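Talk notes, teaching by hand vs teaching by remote
Prundar workshop, July 16, 2020
Santosh Thakur

Slot is 15 min. Do NOT run over, Amado Sarmiento is right after me.

1. Opening

Hello, thanks, name. Ask who has ever grabbed an arm and dragged it through a task. Hands up. Then who did it with a controller. Wait for the laugh or skip.

Main point early: the demo is the program. Bad demo, bad program. Say it slow.

2. What the wrist camera gets

Close up you get fingers, big and blurry, plus whatever's between them. Learner has to live with that. Ask the room what they'd grab first. Somebody will say the cable.
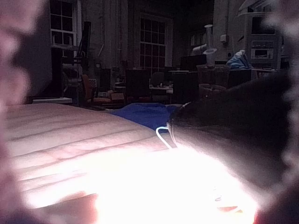
Wrist view: dark rounded object, blue cloth, white cable loop.

Talk about glare. Bright patch low in the middle, stitching on the pad just fades out into it. Person guiding by hand looks at the real thing, never at this. So they demo with information the robot dosen't have. Big one!! Pause here.

Remote driving fixes part of that, if the driver only gets the camera feed. Slower though. Bruvus trials: 300 demos by hand in April, 100 by remote in same hours. Mention remote ones were cleaner, don't oversell.

3. Fine work

Suturing. Hand guiding no good at this size, your own hand shakes the tool. Has to be remote.

Point at the needle in the jaw first, then follow the thread down and accross. Long tail = trouble. One stitch tied in the middle of the cut, loop standing up to the right of it. Tangle at the bottom, ask who'd have trimmed that in the data. (I say keep it.)

Only the one instrument in view. Second tool question will come up, answer: yes we log both, show one.
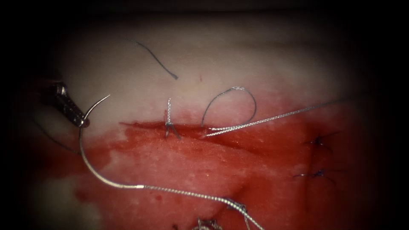 4. What to record

Joint angles, gripper, both camera views, operator's input. Time stamps on everything, same clock. We lost a week to two clocks, tell that short.

Keep the failed tries. Label them. Parisi set is 800 tries and the fails are in there.

Regrasps: mark start and end. Don't cut.

5. Wrap

Go back to the hands question. Givodance link on last slide, read it outloud once. Questions, then hand mic to Amado.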